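Automated surface grading – what happened to your inspectors?
Finishing and Coatings board, 5 replies

kndlovu
Posted May 23, 2025
We grade varnished panels at Bestbridge. In April the Jivlow cell took over first pass. It sorts into accept, reject and refer, and the refers go to a person at a bench with a screen. Before that, each inspector handled whole panels under a lamp and saw everything, good and bad. Now they see only the doubtful ones, all shift.

Reject rate is flat. Refers are not: 33 per shift in the first week, more since. Most are glare or figure. A highlight on the varnish washes out the grain and the cell will not commit. Small knots and dark specks do the same. 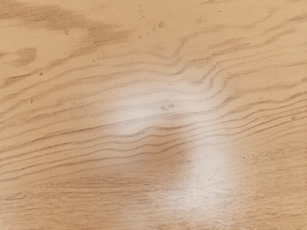
The inspectors say the work is more tiring than before, though they handle fewer panels. Management reads the lower count as spare capacity and wants to move one of them to packing. Has anyone been through this?

skodden_line2
Your lighting is the problem. Cross-polarize, retune the threshold, and the refers drop. We did 1,083 panels on the last batch and had 17 refers.

Ese Ajayi
Polarizing helps with glare. It does nothing for figure. A cloudy dark patch in the wood is either acceptable or it isn't, and that depends on the customer. Somebody has to own that call – at Zwane it used to be the inspector, and after the cell went in it was whoever last edited the config.

skodden_line2
Then write the customer grade into the config. That is what it is for.

Ese Ajayi
We did. The engineer who wrote it had never graded a panel. Two inspectors rewrote it with him later, on paid hours, and it got usable.

kndlovu
Ours can't open the config at all. They press a button and the reason goes nowhere. I will ask for a reason code and for rotation between bench and line.

oldfinish
Rotate every two hours. Keep some accepts in the refer queue too, or they lose their eye for a good panel.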